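Equipment Planning FAQ: Hand-Held Gripper Stations

Questions about budgets go to Dilek Şimşekoğlu. Questions about floor space go to Sinan Işık.

What does one station include?
Two hand-held grippers, one table, a power strip and a set of small objects to work with. Tables and chairs come from existing stock and are not charged to your budget.

How much room should we plan for?
Enough to walk all the way around the table. A shared room is fine.

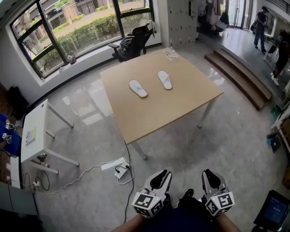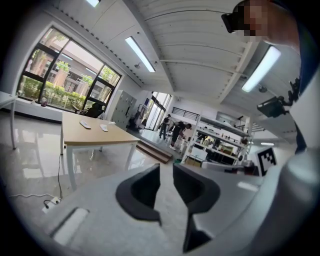 Do we need to buy spare parts up front?
Yes. Order one spare set of fingers per pair of grippers. Replacements from Firnatholm take 8 weeks, and a station without fingers cannot be used.

What is the limit for a purchase without a quote?
$1,000 per order. Anything above that needs 2 written quotes. Orders may not be split to stay under the limit.

Can we rent first?
Zovholm rents by the month, with a minimum of 5 stations. Smaller groups should ask Yiğit Kaplan about sharing a rental.

Are task objects a separate budget line?
No. Put them under consumables and keep the receipts.

When are requests due?
Requests for next year close in November. Late requests go on the waiting list.

Last updated 24 March 2025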